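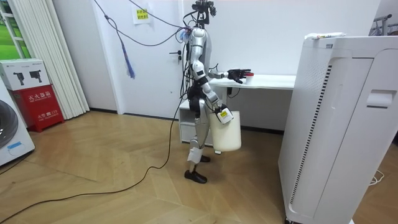
Page last modified: 14/07/2025

Tesero Institute, Certificate in Building Services Support
Unit 4 Handout: Jugs, Bottles and Cups in Small Workrooms
Unit leader: Birgit Heitmann
Practical sessions: Kheri Bakilana

4.1 Scope

This handout accompanies the second practical session of Unit 4. It covers the carrying, setting down and putting away of household-size liquid containers in rooms that were furnished for desk work. Bulk supplies and wheeled drums are treated in Unit 6. Students are expected to have read the Unit 3 notes on floor coverings before attending.

4.2 Terms used

Jug: a container with a handle, intended to be carried by that handle and held at the side of the body.
Bottle: a container gripped around its body or neck.
Cup: any small open or lidded vessel from which a person may drink. A lidded cup left on a desk is treated as in use until its owner has been asked.
Working surface: a desktop, counter or tabletop. The top of an appliance is not a working surface, and packets or cloths found there should be returned to a drawer or shelf.

4.3 Before lifting

Read the label. If the label is missing or cannot be read, the container stays where it is and is reported to the session leader. Check that the cap is closed by turning it, and wipe the handle if it is wet. Decide where the container is to be set down and walk the route once with free hands. Note any cable crossing the floor, the direction in which the door opens, and the width left between the desk and any free-standing appliance.

A jug of water with a capacity of 20 liters should be moved on a cart. Students who have been advised not to lift should inform Kheri Bakilana before the session begins. An alternative task will be given and carries the same credit.

4.4 Setting down

Jugs are set down on the floor, upright, with the handle facing the person who will lift them next. They are not placed on a desk at any time. Leave 300 millimeters of clear floor between the container and any electrical outlet. Where the desk has a power cable running beneath it, choose the other end.

When a cup and a larger container must both be handled, the cup is dealt with first and given a settled place on the desk, well back from the edge. Bottles are opened only after the cup has been set down.

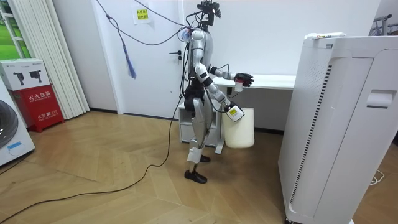
Figure 4.2. Cup just above the desktop, bottle held lower, tall container on the floor near the front corner of the desk.

4.5 Wood floors

Herringbone and other patterned wood floors have many short joints, and standing liquid enters them quickly. Spills are blotted at once with a dry cloth, working from the outside of the spill toward the middle. Do not mop. Do not drag a container across the floor to save lifting it. A ring left by the base of a jug should be wiped along the grain of each block, and the area checked again at the end of the session.

Zhenhua Bai has prepared a separate sheet on finishes, which is available from the unit office. The sheet refers to the older Nolasa room, but its advice on oiled and sealed surfaces applies to all teaching rooms.

4.6 Carrying across the room

Hold the handle with the whole hand and keep the arm close to the body. Take short steps. Do not change hands while walking; stop, set the container down, and lift again. The path to the door and to the fire extinguisher is kept clear at all times, including during practice.
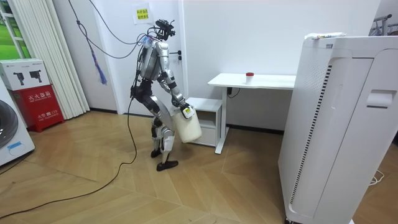
Boxes should not be stored on top of fire extinguisher housings. Where one is found, it is to be moved to a shelf before any other work begins and the move entered in the room log. Notices on or near a door are left in place, even when they appear to be out of date, and queries about them go to Rodrigo Barros.

4.7 Submission

Each student submits one completed route sketch and one page of notes. Write the course number, 1389, on both. Late work is accepted only by prior agreement with the unit leader. Questions about grading should be sent to Nyokabi Muriithi at the unit office, extension 1170.

Reading for the next session: Unit 5 handout, sections 5.1 to 5.3.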